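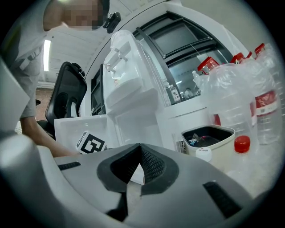 How Engineers Compare Grippers

A gripper is the part of a robot that holds things. It does the job of a hand. Most grippers have two jaws that open and close.

To compare two grippers, engineers give both the same task. At Dratonari, Sharada Raju tests how well jaws pick up bottle caps. Each gripper gets 100 tries. A try counts only if the cap is lifted, moved and put down in a bin.

Jaw pads matter a lot. Smooth plastic slides easily. Rubber with a texture makes more friction, the force that slows sliding, so the jaws can squeeze more gently.

Some grippers have a handle. A person holds one and does the task while a camera records it. A computer can then learn from the recording. The Orkar project used 309 recordings of one task.

Square black-and-white markers help too. The camera finds the pattern, and the computer works out where the marker is and which way it is tilted.

Words to know
Jaw: the part that closes on an object.
Friction: a force that slows sliding.
Marker: a printed pattern a computer can find.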